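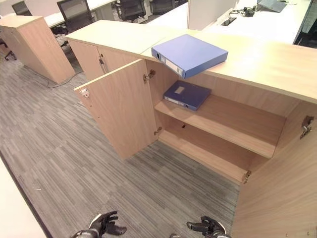

Can a Computer Really Read Your Handwriting?

Some companies say their machines can turn any piece of paper into words on a screen. Feed in the page, press a button, and done. Should you believe it? Let's poke at that claim a bit before we do.

First, what is a scan?

A scanner shines a light on a page and measures how much of that light bounces back. White paper bounces back a lot. Black ink bounces back very little. The scanner writes down one number for every tiny spot, and all those spots together make a picture of the page.

Notice the word "picture." At this point the computer has no idea that there are words on the page. A scan of your spelling test and a scan of a pancake are the same kind of thing to it. If you search that scan for the word "elephant," you get nothing, even if you wrote "elephant" in giant letters.

So how do the words get out?

A second program has to look at the picture and guess. It's called OCR, short for optical character recognition. The program hunts for dark shapes, cuts them into pieces, and asks which letter each piece looks like most. A tall line with a dot on top is probably an i. A circle is probably an o. Or is it a zero?

Did you catch that "probably"? People who sell these programs don't say it very loudly.

Things that fool it

Here are some mistakes that come up again and again:

The letters r and n standing close together turn into an m, so "barn" becomes "bam."
A capital I, a small l and the number 1 get swapped.
A coffee spot turns into a period.
A crease across the page wipes out part of a line.

Handwriting is much harder. Printed letters in a book match each other closely, but yours don't. Look at three of your own g's and see if any two are the same.

What does "99 percent right" mean?

You may see a number like this in an ad, and it sounds great. Would you be happy with 99 percent on a test? Sure. But ask: 99 percent of what?

Usually it means letters. Say a page has 528 letters on it. If 1 in every 100 is wrong, that page has five or so bad letters. Now imagine one of them is in a phone number. The number is no good anymore, even though nearly everything else is perfect.

A small town library tried it

The library in Grusent had 470 index cards about old houses in town, most of them written by hand. Colleen Turcotte, who runs the local history room, sent them to a scanning firm called Volter and asked for a list she could search.

"The scans were lovely," she says. "The typing was a mess." One family, the Grernier family, came back spelled 3 different ways. Anyone searching for the right spelling would have missed most of their cards.

Morenike Yusuf, a retired teacher, sat down with the scans and fixed the list by hand. It took her 36 hours. She thinks the program still saved her some time, since she didn't have to type every word. She isn't sure how much. Neither are we – and the firm's brochure didn't mention those hours at all.

Should we throw away the paper?

Be careful here too. Some people say that once a page is scanned, the paper is just clutter. But files can be lost, and old kinds of files can become hard to open. Colleen kept her cards.

Try it yourself

Write the sentence "Bill has 10 old barns" in your neatest writing. Then write it again, fast. Ask a grown-up to try a phone app that turns photos into text on both of them. Count the mistakes. Then crumple the paper, flatten it out, and try once more.

Did the app tell you which letters it wasn't sure about? Many don't. They show you a wrong letter with just as much confidence as a right one, so keep your paper next to you when you check.

More to read
Why Do Files Have Names Like .pdf?
What Is a Backup, and Do You Have One?
Who Was Wong? Finding a Person in an Old Phone Book
How Long Does Paper Last?

Contact us | Copyright 2022 | Back to top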